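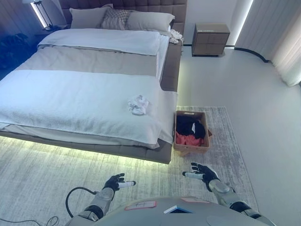
*Padded headboard, three pillows in a row and a fuzzy white blanket. So cozy!*

## The bedroom at Narkineck

Sixteen pages into this gallery and we've finally reached the bedroom, my favorite! I love how calm the grays and browns are, and then you get that yellow-green glow along the floor (it makes me smile every time).

The white duvet deserves a closer look too, with the way it hangs down in soft folds. 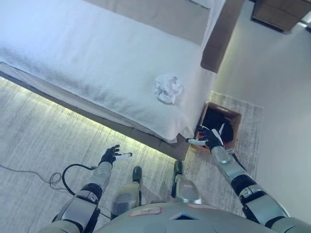 *White duvet, gray carpet and that wonderful strip of light under the bed.*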